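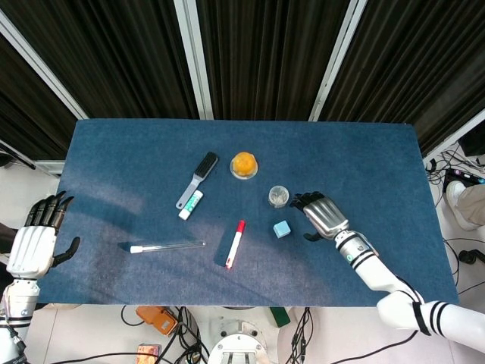 Page last changed: 29th July

Household > Sorting and storing > The small things drawer

How to clear out a drawer of small things

Most homes have one drawer where anything shorter than a hand ends up. You can clear it in an evening. You will need an old towel or a piece of felt, a damp cloth, a bin bag and a few shallow boxes.

1. Cover a table. I use blue felt. Small things don't roll on it as they do on bare wood, and clear plastic is easier to spot against a plain colour.

2. Take things out a handful at a time and leave space between them. Seven is a comfortable number for one go. My last lot had a hairbrush, a marker pen, a small tube with a green band, a test tube with a white stopper and a little clear pot with a lid.

3. Deal with food first. A clear cup of something orange, fruit or jelly, goes to the kitchen if it is sealed and in date. If you can't find a date, throw it out.

4. Read the small tubes. Lip balm and ointment can look much the same. Ointment goes with the medicines, out of children's reach. Old medicines go back to the chemist. In Savadthorpe the one on Siddiqui Row takes them, but not between 1 and 2.

5. Try every pen on scrap paper. Put the caps back until they click. Dried-up markers go in the bin.

6. Open lidded pots over the cloth and check what is inside. Write the contents on a bit of masking tape and stick it to the side, as the lid may get swapped.

7. Pull the hair out of brushes with a comb. Wash the bristles in warm water with a drop of shampoo and dry them face down.

8. Handle test tubes with care if they are glass. Lay them flat in a box with a folded cloth under them.

9. Odd pieces, such as a small light blue cube, go in one box marked "don't know". Look through it again in May and give away what hasn't been claimed.

Wipe out the drawer before anything goes back. Boxes around 300 ml fit two across in a normal kitchen drawer. Put the things you use every day at the front.

Caoimhe Duggan, Vadumthorpe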